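Nondholm House Shared Kitchen
Gallery: The Table, the Shelves and the Water Corner

The shared kitchen at Nondholm House occupies the ground floor of the Dadov Street building and is open to all residents and registered day members. Its upkeep is the responsibility of the Household Services Office. This page forms part of the building's online gallery, which presents each common room in turn for the benefit of new members and of those considering an application.

The kitchen was refitted in September under the Nordin improvement program. The work covered 600 square feet of floor, the replacement of the main table and a new arrangement for dry goods storage. The room had previously served as a mail room and later as a sewing room, and older members may still hear it called by its former number, 703, which appears on some keys. The total cost of furniture and fittings was $3,885, met in full from the building's maintenance reserve.

Members are reminded of the following arrangements, which apply throughout the year.

The kitchen opens at 6:30 in the morning and closes at 9 in the evening. Members who expect to be cooking at closing time should speak to the office in advance.

The table is wiped after every use. A cloth is used first to gather crumbs and dry matter toward one side, and a second, dampened cloth is used to finish. Crumbs are to be collected in the hand or on a sheet of paper and placed in the bin. They are not to be brushed onto the floor, which is cleaned only once each day.

Cloths are assigned by color. Orange cloths are for tables and counters. Gray cloths are for the stove and its surround. White cloths are for drying dishes and should not be used on any other surface. Used cloths go into the hamper by the door at the end of the evening, and a fresh supply is put out each morning.

Boxed and packaged goods on the shelves should carry the member's name and the date of opening. Cooked food must be covered and refrigerated. Plates may be set on the lower shelf for short periods while the table is being cleaned.

The water dispenser is for drinking water only. Kettles should be filled at the sink. A member who finds the bottle empty should notify the office, which will arrange for a replacement from the supplier, Fatau. Members are asked not to change the bottle themselves.

The Main Table

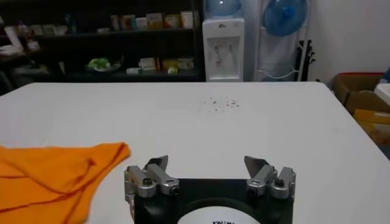 Crumbs on the white tabletop, with an orange cloth at the left. Boxed goods are kept on the dark shelving at the back, beside the water dispenser and the blue wall fan.

Lilibeth Saludo writes that the two-cloth method has made a clear difference to the breakfast hour, but that the damp cloth is too often left bunched up by the sink, where it begins to smell by the afternoon. She asks whether a rail could be fitted so that cloths may be hung open between uses, and whether the office would consider putting out a small brush and pan for dry crumbs, as flour in particular turns to paste once the damp cloth reaches it.

The office has noted both requests. A rail has been ordered and will be installed beside the sink. A table brush and pan will be provided on a trial basis and must be kept apart from those used on the floor.

Comments on the kitchen and its furnishings may be left in writing at the front desk, addressed to Efren Lacson, Household Services. Requests for access outside the posted hours should be addressed to Parvaneh Najafi at the same office.

Next in the gallery: The Reading Room
Previous: The Entrance Hall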